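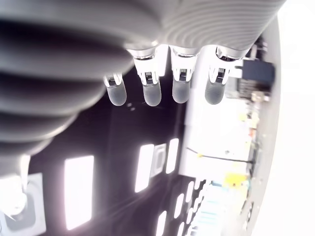 Lirnosley Two-Arm Research Station

The Lirnosley is a bench-mounted upper body with two arms and two multi-fingered hands, sold to labs that study grasping from camera input. It ships with the wrist cameras, the head camera and the Yilma recording software used in the method described on this page.

Method: grasp timing from wrist views

Most grasp policies take one head view and treat the wrist views as extra channels. The Yilma method weights them by arm pose. When a palm is turned up, the wrist camera sees mostly ceiling and fingertips, and its weight drops. When the palm faces the table, the weight rises and the head view is used mainly to place the wrist.
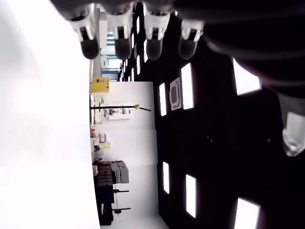 The weight is learned from joint angles alone, so a bright ceiling panel or an overexposed wall does not change it. Exposure is left on automatic in all runs. Fixed exposure was tried in an earlier build and dropped – fingertip contrast was too low near the table.

Training and test set

Training used 1,797 recorded episodes with soft toys and rigid tableware on a plain white table. A further 1,000 episodes were held back for testing. Both hands are logged in every episode, including those in which only one makes contact.
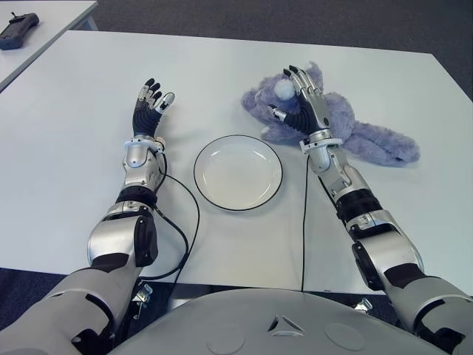

Soft objects remain the harder class. A plush body deforms under the fingers and hides the contact points from the head camera, and the policy tends to close late. Plates fail in a different way: the rim is thin and the approach angle matters more than timing.

What is supplied

Two arms with hands, left and right
Torso shell and mounting brackets
Head camera and wrist cameras
Yilma software, version 2
Episode set, 1,891 MB sample

The full episode set is supplied on request to sites with a Sterport support plan. Grorkolby fingertip pads are listed separately under spare parts.

Page revised 3 January 2024. The next software release is planned for March.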